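The Florner County building keeps its public gallery on the second floor, and on the August morning I visited it was open to anyone who signed in at the front desk. The open house was meant to show residents how their local representatives work between elections.

Rocío Huenchumán, who has held the Prorkham seat for 13 years, met our group outside the chamber. She won her first race by 154 votes after a recount and told us she still has the tally sheet in her desk. Before that she taught civics at Benítez High School and served two terms on the Fivow town council.

The chamber is smaller than it looks on the county broadcast. Members sit in two curved rows facing the chair, and the clerk sits below with the minute book. The gallery holds nearly 100 people. It was full for the ten o'clock session, when the members took up a bill on polling place hours. 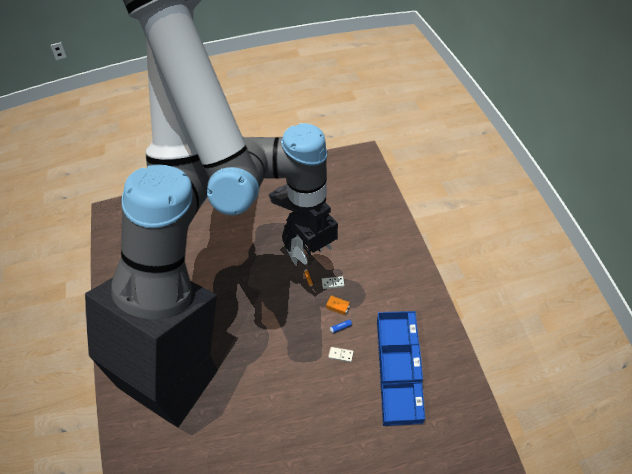 How does a resident get to speak at a session? You fill out a card with the clerk before the meeting opens, and the chair calls speakers in the order the cards came in.

Each speaker gets three minutes. A retired bus driver from Fivow used all of his on the early closing time at the Prorkham polling place, which he said shuts out people on the late shift. Huenchumán asked him two questions -- how far he lives from the site, and whether the mail ballot had reached him on time.

After lunch we went down to the records room, where Naheed Baloch has worked as deputy clerk since the building opened. She brought out the roll call book from the first session and the map used before the last redistricting. Prorkham and Fivow were in separate districts then, with the line running along the creek.

The polling hours bill was held over to the next session. The gallery closes at four, and parking behind the building is free with a stamp from the front desk.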